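Bringate has finished refitting the shared dining room at its Trutville residence, and the room went back into daily use in March. The work covered the table, the chairs, the place settings and the way the table is laid before each meal. The kitchen next to it was left as it was.

The residence has 40 apartments. Most tenants cook for themselves during the week and use the shared room for one meal a day, served at noon. Until the refit, the room was set with bare tabletops and paper mats, which were thrown out after each sitting. Bringate said in its notice to tenants that the paper mats slid, tore when damp and took up a full shelf in the supply closet.

## Table surface

The gray dining tables were kept. Bringate had priced new tops and decided against them, as the existing ones are flat, stable and at the right height for the chairs. The tops have scuff marks from several years of plates being dragged across them. A test cleaning removed food residue and the film left by an old spray polish, but it did not remove the scuffs. The notice classes these as surface wear and says no further treatment is planned.

The light wooden trim along the table edges was wiped down and checked for splits. Two short lengths had come away at the corners of tables near the windows and were glued and clamped overnight.

Cleaning instructions for the tops have changed. Staff now use a damp cloth and a mild dish soap solution, followed by a second cloth with plain water. Spray polish is no longer stocked. It built up in the low spots of the surface and made the mats shift.

## Placemats and napkins

Each seat now gets a dark navy placemat, a white round plate, flatware and a blue cloth napkin. The mats and napkins came from Ververidis, which also supplies bed linen to the building. Bringate ordered 100 napkins and a smaller number of mats, with the difference explained by washing: napkins are used once and go to the laundry, while mats are wiped and reused until they are visibly soiled.

The color was chosen for contrast. A white plate on a pale gray top is hard to pick out for tenants with reduced vision, and the notice cites complaints about cups being set down on plate rims. With a dark mat between the two, the edge of the plate is easier to find. The white plates were already in the cupboard and did not need to be replaced.

Mats are rectangular and are supposed to lie parallel to the table edge. They have no rubber backing. Backed mats were tried and returned, as the backing left marks on the gray surface after a few hot meals. 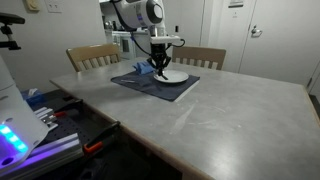
Flatware goes beside the plate, on the mat and clear of the rim. The napkin may be folded or left loose, and the laying instructions do not specify a position for it beyond keeping it off the plate. An earlier draft called for a folded rectangle under the fork. That step was dropped after the first week, when it was found to add more time than any other part of the job.

The sequence is now fixed:

1. Wipe the top and let it dry.
2. Lay all mats on one table before starting the next.
3. Place plates from the stack, one per mat.
4. Add flatware, then napkins.
5. Push chairs in, leaving enough space for a person to stand between the chair and the next table.

Plates go down before flatware. When flatware was laid first, it was often knocked out of line by the plate and had to be set again. Mats that have been pushed out of square during laying are straightened at the end, once everything is on them.

## Chairs

The light wooden chairs with slatted backs have stayed in service. All were checked for loose joints. Chairs that moved when rocked by hand were taken out, reglued and left for a day before being put back. Felt pads were fitted to the feet of every chair, replacing plastic caps that had worn through on one side and were scratching the floor.

The pads are stick-on and are expected to last 10 months under normal use. Bringate plans to replace them in one batch so that the chairs in a set stay level with each other. Tenants who notice a missing pad are asked to turn the chair to face the wall, where it will be picked up at the next cleaning.

Seat cushions were considered and left out. They slip on the bare seat and would need ties, and the ties catch on the slats when chairs are pulled out. Tenants may bring their own cushions but should take them back after the meal.

## Clearing and storage

Clearing runs in the reverse order. Napkins are collected first, in a lined bin next to the kitchen opening, so that they do not get scraped into the food waste with the leftovers. Flatware and plates follow. Mats are wiped in place on both sides, left to dry on the tabletop and stacked flat.

Storage was the main cost of the project. The old supply closet had deep shelves meant for cartons, and mats stored there curled at the corners. A shallow cabinet from Teltutik was installed in the corridor, with one shelf height set for mats and another for folded napkins. Mats are stacked no more than 3 inches high. In taller stacks, the bottom ones picked up a crease from the shelf lip.

Plates remain in the kitchen. Moving them to the corridor cabinet would shorten the walk from shelf to table, but it would lengthen the walk from the dishwasher, and the stacks are heavy. The notice says the present arrangement will be reviewed if the kitchen counter is ever rebuilt. No date is given for that.

## Laundry

Napkins are washed warm with the kitchen towels and dried on medium. They are not ironed. The bright blue shade bled slightly in its first wash, and the first load was run separately for that reason. Later loads have been mixed with no staining reported. Fabric softener is not used, as it lowers absorbency.

Mats are also washable but should be dried flat. A trial set put through the dryer came out with wavy edges and has been moved to the craft room, where it is used under glue and paint.

## Use by tenants

The room is open to tenants outside meal hours, and the new mats and napkins may be used for private meals. Anyone using them should wipe the mats and return them to the corridor cabinet the same day. Used napkins go in the lined bin. Plates should be rinsed and left by the sink.

Tenants who prefer to eat without a mat may set it aside on the table. It should not be put on the seat of a neighboring chair, where it has been a slip hazard.

Bringate has asked for written comments on the setup through the box by the mail shelves. Comments received so far concern the napkins, which several tenants find too large, and the noise from chairs, which is reported to be lower than before. A second order from Ververidis is on hold until the comments have been read. If a smaller napkin is available in the same blue, it will be added to the stock, and the present size will be kept for soup days.

The same placemats and laying sequence will go into the smaller breakfast room on the upper floor once the remaining felt pads have been delivered. The tables there are narrower, and the mats will need to be laid with the short side toward the diner. A test setting has been left on one of them for tenants to try.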